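Old Pernthorpe Bottles: Your Questions Answered

Monday, February 15, 2021
By the editor, The Pernthorpe Pages

Quite a few of you have written in over the winter with bottles found in cellars and sideboards and, in one lovely case, behind a piano. I do answer every message eventually, but the same questions come around so often that it seemed sensible to put the answers in one place. If yours isn't covered, please do write, and forgive me if I'm slow.

Was Pernthorpe a distillery or a brand?

A distillery first, and a brand only much later. Whisky was made at Pernthorpe for a good many years before anybody thought of putting the name on a bottle. In those days nearly all of it left in casks, went off to the blenders, and vanished into whatever they were selling that season. The label most of you have on your shelf came along toward the end, when the owners had more stock than customers and decided to try selling some of it themselves. I'm rather fond of those late bottles, even though they were never considered anything grand.

So what is Sternel?

Sternel was the house blend, and it's the one I get the most letters about. It was mostly grain whisky with some Pernthorpe malt in it. How much malt is a matter people still argue over, and the surviving blending book doesn't settle it, as the recipe seems to have changed every time the price of grain did. If your bottle says "Sternel" in large letters and "Pernthorpe" in small ones near the bottom, you have the blend. If it's the other way around, you have the single malt, and you might want to put it somewhere a little safer than the garage!

My label says Ostapchuk. Is it a fake?

Almost certainly not, so please don't worry. Ostapchuk was a wine and spirit merchant who bought casks from the distillery and bottled them under the firm's own label. This was perfectly ordinary at the time. The paper is thinner than on the distillery's own labels and the printing often sits a little crooked, which makes people suspicious, but every genuine one I've handled looks like that. The ones that worry me are the very neat ones. 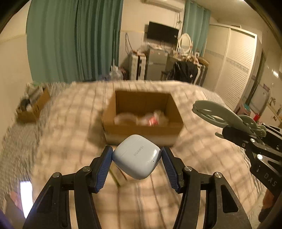

The Ostapchuk bottles also tend to have shorter corks, and the level in them has often dropped quite a way by now. A low level brings the price down at auction. It doesn't tell you much about whether the whisky will be pleasant to drink, though if it has fallen well below the shoulder I'd keep my expectations modest.

How can I tell how old my bottle is?

The glass, the closure and the label all help, and they don't always agree with each other. The earlier Sternel bottles have a driven cork under a lead capsule. After that came a stopper cork with a wooden top, and last of all a plain metal screw cap, which some collectors turn up their noses at. (I don't. The screw caps have held up beautifully.)

On the label, look at the address line at the bottom. The early ones give the distillery itself. The later ones give the Weltska warehouse, where the bottling was moved when the old hall at Pernthorpe became too damp to keep the labels stuck on. There was an overlap of a year or so when both kinds went out together, depending on which box of labels was nearest, so I wouldn't swear to a date on the address alone.

What does the number stamped on the back mean?

If it's in purple ink, it is the cask number. You can look it up in the cask ledger, which has 1136 entries and which I've been typing out in the evenings, with a pot of tea and a magnifying glass. The clerk who kept it had a beautiful hand and an awful habit of writing his sevens like ones, so if your cask doesn't seem to make sense, try it the other way before you give up hope.

If it's in black, it's a shipping number, and sadly I can't do much with it. The shipping books were kept at Weltska and I've never found them. If anybody's grandparents took home a stack of old account books when the warehouse was cleared out, I would dearly love to hear from you.

How many different labels are there?

I have 143 in the catalog at the moment, counting small changes such as a different strength or a moved address as separate labels. Scans of 127 of those are ready to look at. The rest I know only from printers' proofs, price lists or a description in somebody's letter, and a few of them may never have been used at all. A proof tells you that a printer was paid, and that's as far as it goes.

Is it safe to drink?

I'm a label person and no chemist, so please take this as one enthusiast talking to another. Spirit in a sealed bottle generally keeps very well. I would pass on anything with a broken seal, anything cloudy that doesn't clear in a warm room, and anything that smells of something other than whisky. The old lead capsules should come off completely, and the lip of the bottle wants a good wipe with a damp cloth before you pour.

Old corks crumble. Have a tea strainer handy and a clean bottle to pour into, and go gently. I lost half a cork into a very nice Sternel last November through being impatient, and was picking bits off my tongue all evening.

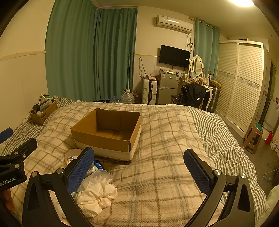
How should I store it?

Standing up, in the dark, and somewhere the temperature stays fairly steady. People who are used to wine like to lay their bottles down, but the stronger spirit is hard on a cork and will eat away at it over time. If the label is loose, wrap the bottle in plain tissue. Please don't use sticky tape. I have spent whole weekends regretting other people's sticky tape.

What is my bottle worth?

I'm afraid I don't give valuations, as I've been wrong in both directions and it caused upset each time. An auction house that handles spirits will usually look at photographs for nothing. Send them the front, the back, the closure and the level against a window.

Would you like to see mine?

Yes, please, always, even if it's empty. Empties are often the most useful of all to me, and I have filled in 2 gaps in the catalog this winter from bottles that had been turned into lamps. A clear picture of each label, plus anything molded into the base of the glass, is plenty to be going on with. And if there's a family story attached, do send that along too, however long it is.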